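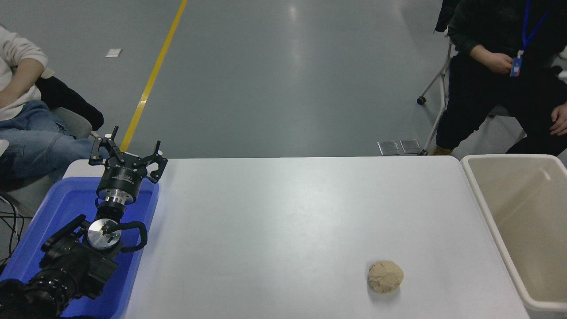 # What we're spending on the robot corner this year

5/5/19

I promised back in January that I'd write up the budget once it settled down, and then it didn't settle down, and here we are in spring. A few of you have written to ask (thank you, and sorry for the slow replies!), so I'm going to put down everything I know and a fair bit of what I'm still guessing at. Get yourself a coffee, because I do go on.

For anyone new, I help plan equipment for a small workshop in Kedton. We make shaped dough pieces and, on the side, practice pieces in modeling clay, and we've been trying to decide whether an arm with a three-finger gripper can take over some of the picking and placing. A soft, lumpy ball is a miserable thing to pick up if you're a machine. It has no flat sides, it creases, and every one is a little different from the last. I didn't appreciate that when I wrote my first budget, and it shows.

My first budget had one big line in it, which said "robot." I was very proud of how short it was.

## The gripper is its own purchase

If you take one thing from this post, please price the hand separately from the arm. I went to Randier for the arm quote and assumed fingers came with it, the way a drill comes with a chuck. They don't. The gripper, the mounting flange between it and the wrist, and the cable that loops around the outside were all extra lines on the quote, and I had to go back and ask for more money with a red face.

We also looked hard at a two-finger gripper from Nilero, and it would have saved us a nice amount. For boxes I'd buy it tomorrow! For dough I kept coming back to three fingers, since you can close them around a round thing from several sides and squeeze more gently. It's a lot more metal than I'd pictured, all angles and links, and it takes up more room over the table than the catalog photos led me to think.

## Tables, trays and bins

I set aside $2000 for what I called "furniture and bits," and I'd tell my past self to keep that number and stop whittling at it. A plain white table with a smooth top is what we like best. It wipes down easily and there's nothing on it for the fingers to catch. A tray under the arm is worth having too. Ours is bright blue plastic with nice rounded rims, and I'm fonder of it than a grown person should be.

Then there's the bin. I like a big, off-white one with thick rims standing right up against the side of the table, with its top higher than the tabletop. Measure that before you order, please. The arm has to lift over the rim, and a bin that looked fine in the aisle at Haworth can turn out to be a real obstacle once it's next to your table. I paid $16 in return shipping to learn this.

## Floor space, which I forgot completely

Nowhere in my first plan did I draw the people. I drew the arm, the table and a nice circle for the reach, and that was the whole sketch. But folks want to sit and watch, and they should have somewhere comfortable to do it, so chairs are in the budget now. I put in for 2 more folding ones on casters and I'd happily add to that. I've also added a line for floor paint, because a yellow line is cheap and helps everybody think about where the walkway goes.

Cables deserve a mention as well. They come down beside the table in a bundle, and I'd like them tidied into a proper cover before the year's out. The cover we want is $334 with the end pieces, a figure that made me sit down for a minute, but I've left it in.

## What I'm still unsure about

Spare fingers, mostly. I can't decide whether to buy a set now or wait until we've worn something out. Randier's lead times are long enough to make me nervous, and I've moved that line in and out of the spreadsheet more often than I'd care to admit. Training time is the other one. I put in a few paid afternoons for people to sit with the arm and get used to it, and I already suspect I should have put in more.

And clay! I budgeted nothing for clay, on the theory that it lasts forever. We get through it faster than you'd believe, so it has its own little row now, right under the tray.

If you've bought spare fingers ahead of time and were glad of it (or sorry), leave me a comment. I have to send the final sheet in soon and I'd love to hear from you before I do.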